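3.2 Disassembly of desktop units

The desktop towers in the Sarham set were opened by hand on a bench. We treated the drive area first, as it is the part in which makers differ most. Drives may be held by screws, by rails or by plastic latches, and the choice determines whether a tool is needed at all. In the unit of Figure 2a, a blue plastic latch projects next to the bay, below a stamped metal strip with slots.

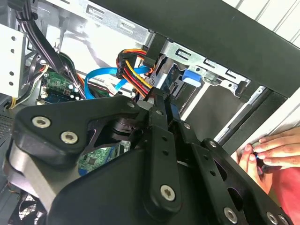

Firkau objected during review that latch-held bays should not be counted as tool-free, given that many of them carry a second fastener on the far side of the drive. We accept the point in part. A bay was scored as tool-free only when both sides had been checked, and units with a hidden screw were moved to the mixed class. Of 60 towers, 17 were moved in this way.

Cables were the second source of delay. Power and data leads are often routed across one another, so that a drive can be free of its bay and still be tied to the case. We logged each connector by type and position – power, data, front panel – and noted whether it could be reached before any other part came out. Median time to clear the cables was 10 minutes in the mixed class.

The board was left until last. Processor and memory were taken out ahead of it where present, and the socket lever was left up to mark the socket as empty. Figure 2b gives a board with an open CPU socket and two empty memory slots, the power wires and the blue SATA cable still in the case.

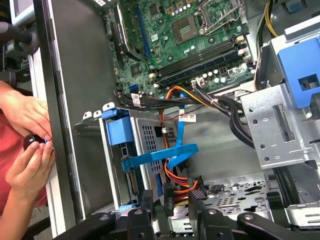 Boards with a soldered processor were weighed whole and entered under a separate code. Across the full set, 1,748 parts were logged, with screws and loose clips left out of the total. The part codes follow the Pillbridge list, except for cables, for which that list has a single entry. We split this entry by connector type – the split codes are given in Table 4.

Figure 2. Interior of a desktop tower: (a) drive area with blue latch; (b) motherboard, cables and drive cage.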